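Part-time counter assistant, Kordestani Supply Counter

Hello, and thank you for stopping to read this! We are a small counter that sells and hands out office and packing supplies to the other businesses in the Kurell building, and we are looking for two friendly people to help us look after the front table in the afternoons. You don't need to have worked a till before. If you like sorting things, and you don't mind a bit of chatting while you do it, please read on.

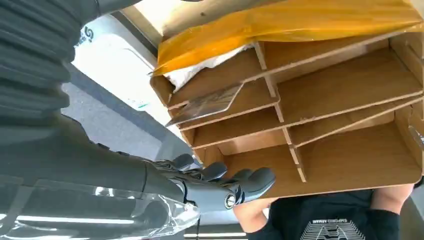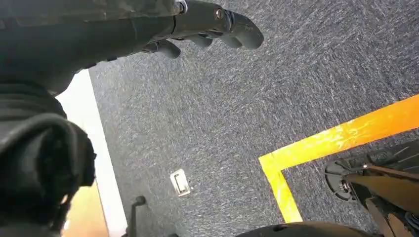

The front table with the laptop and the divided organizer, at two different moments:
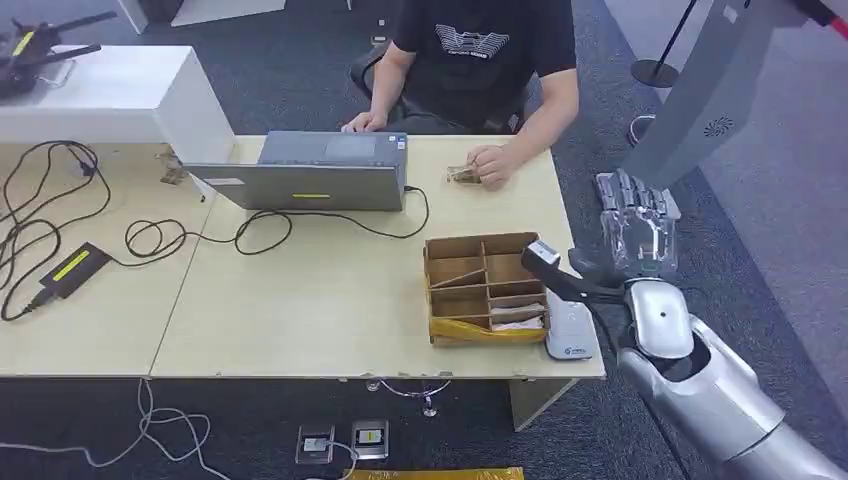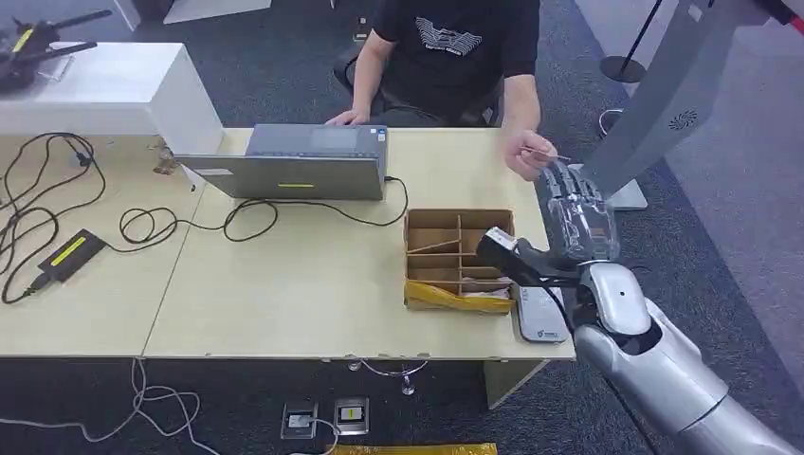

What you would be doing

Most of the job happens at the table. People come by with a slip or a list, you look up their order on the laptop, scan what they're taking, and either put it on their account or take payment. Plenty of our regulars still like to pay in cash, so you should be comfortable counting bills back to someone without rushing (and comfortable saying "let me count that again", which we all say).

Then there is the paper. We keep receipts and order slips in the compartments of the organizer through the day, and before closing they get matched against the list on the laptop and filed by customer. We go through about 1000 slips in a busy month, and March is always a busy month, so a tidy hand is worth a great deal to us. If you have a better system for the compartments than ours, bring it along. We have changed our minds about it before and I'm sure we will again.

The rest is the kind of thing any small place needs. The cables on and under the table need straightening out, and we would love somebody with the patience to label them. The carpet gets a vacuum at the end of the shift. Deliveries from Sarico come in by the side door and have to be checked against the packing list before anything goes on sale, and somebody has to answer the phone while all that is going on.

Hours and pay

Shifts are 4 hours, from 1:30 to 5:30 in the afternoon, and we can be flexible about which days you take. If you're studying or picking up kids, tell us early and we'll try to build the schedule around it. Pay is $17 an hour from your first shift, training included. There is coffee, there is tea, and there is usually something sweet that one of the Naster people from upstairs has brought down.

Who gets on well in this job

Somebody who is polite to people in a hurry. Somebody who can sit for a good part of the afternoon but can also get up and carry a box of envelopes down the hall. Basic computer skills are plenty, and we will show you the order program, the scanner and the filing during your first few shifts. Please be honest with us about what you don't know, and we'll do the same with you.

How to apply

Write a few lines about yourself to Kamran Azimi at the counter, or come by in the afternoon and ask for him. A résumé is welcome but a plain letter will do fine. Please mention which afternoons suit you and when you could start. Kamran reads everything himself and will get back to you either way, though it can take him a little while when there's a delivery in.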